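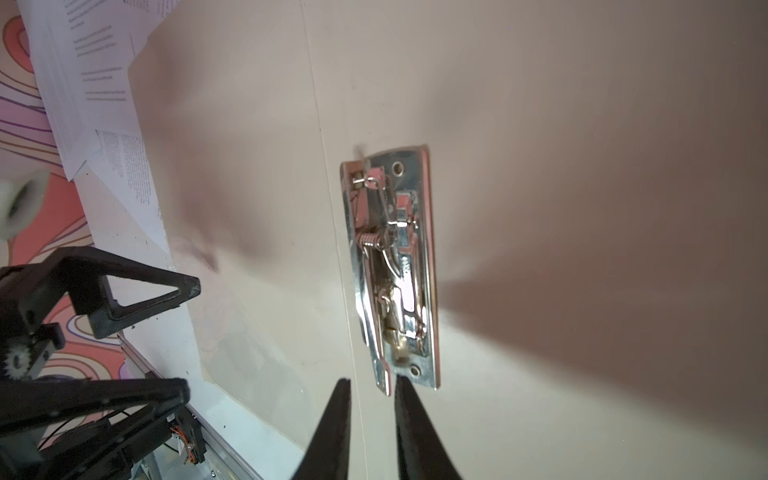 Gripper tips beside the clip mechanism, wrist camera view.

Jullow two-arm desktop bench: review

The Jullow bench is a pair of small robot arms sold with an aluminium frame, a table and a set of cameras. You guide the arms through a job, record it, and train the software to repeat it. We had one at our Gernalstead office for 17 days, and I wanted to know whether it could cope with paper. Most kits of this sort are shown moving blocks and cups. Our work is document handling, so I gave it printed sheets and ring binders.

Setting up took most of an afternoon. The frame goes together with one size of hex key, which is supplied, and the arms bolt to the front edge of the table on square plates. The printed guide is clear up to the point where the cameras are connected. After that it sends you to a web page that had not been updated for the current software, and I had to email support. Shboul, who distribute the kit here, answered the next morning with the right steps.

Calibration is done from a single menu. It needs repeating if you shift a base plate even slightly, and I did that twice before I learned to tighten the bolts fully first.

Lifting one sheet off another is the hardest part of any paper job, and the standard fingers are only fair at it. They are slim enough to get at an edge but the tips are hard, and on a flat table they tend to push the sheet along. Holding the paper still with one arm while the other goes for the corner works much better. It also doubles the amount of recording you have to do, as both arms need guiding together.
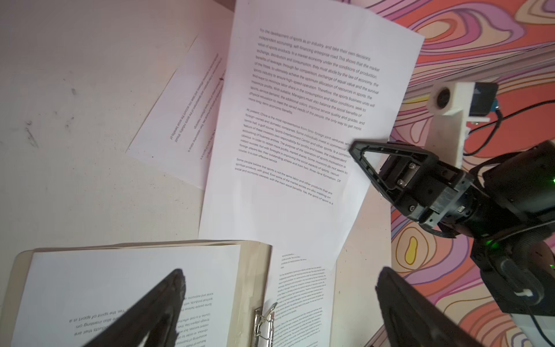
Nadiia Lysenko wrote in after my first notes went up to say that she had the same trouble with sliding sheets, and that thin rubber sleeves on the fingertips helped her more than any change to the settings. She also said the sleeves wear through quickly and that Jullow ought to sell them in packs.

I tried it with sleeves cut from an old washing-up glove and she is right on both points. Of 56 attempts at lifting a top sheet without disturbing the one under it, the bench managed 39 with the sleeves on. I didn't keep a proper count for the bare fingers, but it was clearly worse.

Binders are another matter. The rings are shiny and the wrist cameras do not always cope with that. Moving our desk lamp away made a difference, and so did turning down the exposure in the camera menu. Opening the rings needs more force than I was happy to ask of the arms, so I left that job out and stuck to pages. 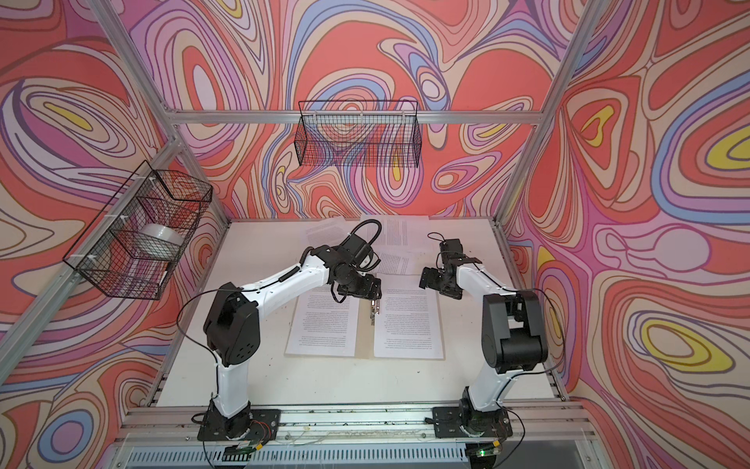 Turning a page in a booklet went better than I expected. I recorded it in three sessions, and by the last of them the arm was finding the middle fold more often than not. It is slow. A person would have finished the booklet before the bench had got through the first few pages, and anyone buying it to save time on scanning should look elsewhere.

Noise is low enough to sit beside. The mesh baskets are handy for tape and small bits. Cable routing is the weakest part of the build: the leads on the outside of the arms are left fairly free and I would have liked more clips in the box.

I compared it briefly with the Nemdale bench, which costs less and has a stiffer table, but comes with one arm and charges extra for the recording software. For blocks and simple sorting I would take the Nemdale. For paper you need the second arm.

Good: quick frame assembly, quiet, helpful support, two arms in the basic price.
Bad: hard fingertips, out-of-date camera instructions, loose cables.

Score: 3 out of 5. It would get another point with soft tips included.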